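Chapter 4
Laundry Areas in Shared Buildings

4.1 Scope of the chapter

Chapter 3 dealt with water supply and waste pipes. The present chapter takes the laundry area as a whole: the machine, the sink, the floor under them, and the way in and out. It assumes a small workplace or shared house in which washing is done beside other activities.
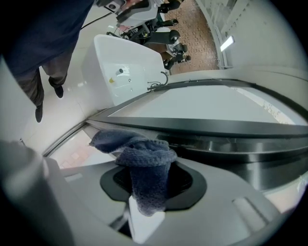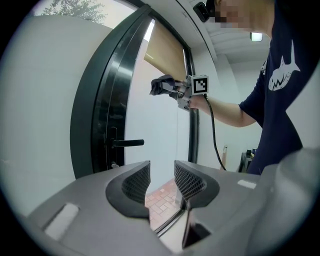
The first matter to settle in any laundry area is the path taken by the washing, from the point where it arrives to the point where it is dried. Mittal calls this path the carry line, and the term is used throughout the book. A carry line is drawn on the plan before any machine is placed. It should cross as few changes of floor as possible, and each change should be marked. A white tiled floor close to a brown speckled carpet, with a sink and a washing machine near by, is a common arrangement in converted offices, and the joint between the two surfaces is the place to examine first. Tile can be mopped; carpet holds water in the backing and dries slowly. Where the joint cannot be moved, a raised strip is fitted along it and the machine is kept on the tiled side.

4.2 Doors on the carry line

A door on the carry line is opened by a person with one free hand, or with none. A lever handle can be worked with the elbow or forearm and is preferred to a round knob for this reason. The black lever on the glass door, with its lock cylinder below, is of the preferred type. Brick paving outside a door makes a sound base for a drying rack, provided that it falls away from the building. The fall is checked with a level and a straight board 1000 mm long. Roller blinds on such doors are raised fully before wet washing is carried through.

4.3 Small items

Socks and other small items account for most losses between sink and machine. They are sorted before loading, cuffs unfolded, and dark knitted pieces are kept apart from pale ones. In the Bondby survey, carried out each November, 449 single items were handed in from 80 laundry areas. Most had been found behind the machine or in the door seal.

4.4 Terms used in this chapter

Carry line — the path of the washing through the building.
Wet side — the part of the floor that can be mopped and drained.
Dry side — all remaining floor, whether carpeted or not.

Section 4.5 sets out the method for drawing a carry line on an existing plan. Readers who have not completed the measuring exercise at the end of Chapter 3 should do so first.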